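Home | Projects | Tool Bookings | Grants | Contact

Progress report no. 2: two-handed laundry handling
Prepared for the Isano small projects fund
Place of work: Fistmont shared workshop
Author: Eluned Mostyn
Date: 26th May

1. Status

The mechanical build is complete. Both arms are mounted to the torso and both hands respond to the controller. Work since the last report has gone into the hand covers, the wrist camera and the first runs with real clothing. The schedule has slipped by one week, all of it spent on the left wrist cable.

2. Hands

The fabric covers are on. The first pattern bunched at the base of the thumb and limited its travel, so it was recut with more slack over the palm. The finger joints are left exposed so that the pins can be reached with a driver while the cover stays in place. Changing a fingertip pad now takes six minutes.

Wear on the pads is higher than planned. The grant allowed for one set per hand. A second set has been ordered from Živković and is charged to the spares line.

3. Control

The hand controller runs the Marnia software at 100 updates per second. Arm motion is still planned separately, and the two are joined by a simple handshake: the arm stops, reports its position, and the hand is then allowed to close. This is slow but easy to debug. Logging was rewritten in May after two files were lost to a full disk. The log now holds 642 pick attempts, each with joint positions, motor current and both camera streams.

4. Laundry trials

Trials use a plastic laundry basket set on a chair seat, which puts the clothes within reach of both arms without bending the torso. Dark and light items are mixed on purpose. Folded white cloth gives the head camera very little to work with, and a crumpled black garment hides its own edges, so the pair makes a fair test of the segmentation step.

Views from the wrist camera and the head camera, in that order: 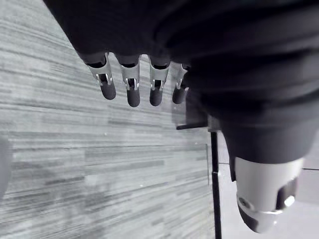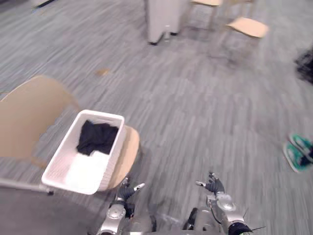
Motion blur in the head camera remains an open problem. Eluned Mostyn's proposal was to shorten the exposure and add a lamp over the work area. Marnia's support desk replied that a lamp alone would not be enough, that the head should be held still for 30 frames before any detection is trusted, and that the wrist view should take over once the hand is inside the basket. They added that a pick planned on a blurred frame ought to be thrown out by the software and not left to the operator to catch. The hold has been written and is under test. The rejection rule has not been started.

5. Budget

Spent to date: 46 percent of the award. The largest items were the wrist motors and the replacement cable. No change to the total is requested. Permission is requested to move the unused travel money to the spares line, which will be short once the second set of pads is paid for.

6. Next period

- Finish the rejection rule and rerun the logged picks against it
- Fit strain relief to both wrist cables
- Begin trials with two hands on one garment
- Write up the cover pattern so that other Fistmont members can cut their own

The parts list and the wiring diagram are held in the workshop folder and will be sent on request. The next report will include results by garment type.

We use cookies to keep you signed in and to count visits. Accept | Settings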